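Teaching the litter pick-up task by remote control

Trellport, May 16, 2024

These are the steps we follow at Tanside when recording demonstrations of the litter task. They assume the arms are already calibrated and paired with the leader handles.

1. Set the room. Put a few bits of litter on the carpet between the bed and the sofa, within reach of both arms. Mix soft wrappers with stiffer things like bottles. Change the layout after every episode.

2. Give the left arm the bag. Close the gripper on the rim and hold the mouth open. Keep this arm low and still -- if it drifts, the right arm has to chase the opening and the policy learns the chasing.

3. Start recording, then wait a second before you move.

4. Bring the right gripper to the nearest piece. Come in from above or slightly to the side, close, lift clear of the carpet, then carry it across to the bag. Crushed paper can be gripped almost anywhere. Take bottles round the middle.

5. Let go only when the piece is past the rim. If you drop one, pick it up again and carry on. Kadri Venckus keeps these episodes and tags them "recovery".

6. Stop when the floor is clear and both arms are at rest.

A clean session is 18 episodes with a break after every 4. Tired operators make jerky paths, and those are hard to filter out afterwards. We had 133 usable episodes before the first training run, and Mārtiņš Luik threw out 15 more where the bag had slipped.

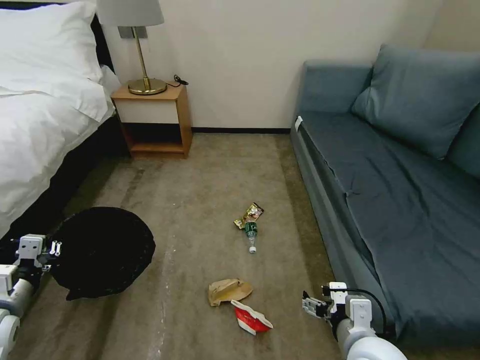 Save each episode before you reset the floor, and write the operator's initials in the notes field. Handles go back on the charger at the end of the session.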